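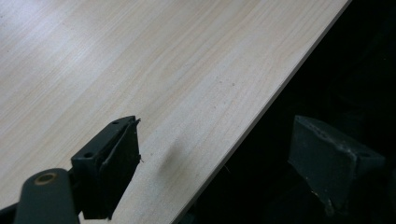
*Pale wood-grain tabletop, seen near its edge.*

**Plelo reading room moves to longer hours in April**

The reading room at Plelo will stay open until 8 p.m. on Mondays starting in April. Other evenings are unchanged. The later closing was the most common request on the winter comment cards, mostly from people who work until six and can't get across town in time.

Tamara Roman will run the desk on the late shift. She can renew cards, take payments for lost items and set up holds from the Plutley branch. Holds placed before noon usually come over on the next van.

We have also added 300 titles to the large-print shelves, including travel, cooking and a good run of mysteries. They are in the back section, past the newspapers.

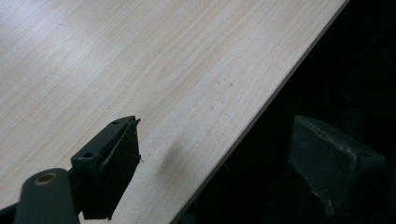
*Light wood grain with faint peach streaks.*

The local history group has finished sorting 70 folders of letters and shop records from the old Flusa mill. They can be read in the room but not borrowed. Ask at the desk and allow a few minutes for a folder to be brought out. Pencils only, please, and no drinks while the papers are out.

Four folders are still being repaired and will be added to the list later in the spring.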